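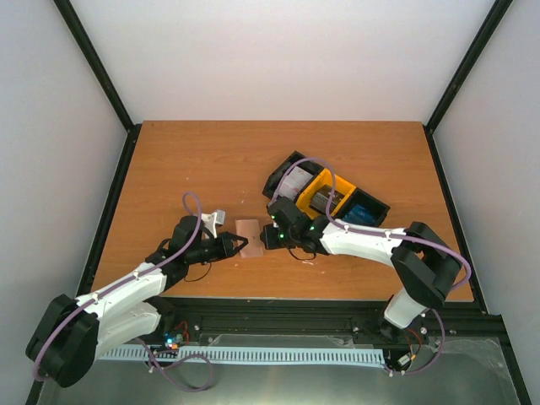
Stela Nedelcu
Workshop lead, Harkenik

Speaker notes, "Wood for work tables", version 2025-12-31

Start straight in, no bio, Ognjen does the intro.

Opening slide stays up while people sit down. Ask the room: what colour is that top? Someone will say orange, someone will say brown. Both right. Warm orange-brown, fine grain running across the whole thing. Then the walls, off-white at the back, pale grey at the sides. Wood looks warmer next to grey. Take the same board into a yellow kitchen and it goes dull. Tell them to bring a sample home before ordering, look at it morning and evening.

Edges. Point at the near edge, thin light border. Your eye goes to it. Front edge is where sleeves and wrists go all day so thats where finish wears first. Pass round the two offcuts (left in the blue bag!!). Sharp one, rounded one. Let them feel it, don't talk over it.

Grain. Wipe along it, sand along it. Show the Billent board, the one I did across the grain in August. Scratches only show up with the lamp held low, so ask for the main lights off. Ognjen has the switch.

Sanding. 80 to get old varnish off, then work up, 200 or near enough to finish. Don't jump straight from one to the other, you see the marks as soon as oil goes on. Vacuum between. Tack cloth if you've got one.

Oil. Thin coats. THIN. Wipe off what hasnt soaked in, wait overnight, go again. The Makori desk was my mistake, one thick coat, sticky for weeks. Get the laugh, move on.
Rags: lay flat outside to dry, never in a heap, never in the bin. Say this twice.

Shape of the room. Table in a corner or between walls, leave a gap at the sides. Wood moves with the seasons. Kornau job we fitted it tight in winter, by summer it had pushed against the plaster. Long version if time, short version if not.

Money, if asked. Kornau top was 903 all in, with fitting. Refinishing an old one is mostly your own weekend plus sandpaper.

Questions. Usual one is water rings. Light sand, bit of oil, leave it alone. Hot pans: use a mat.

Handouts on the chair by the door. Collect offcuts befor anyone leaves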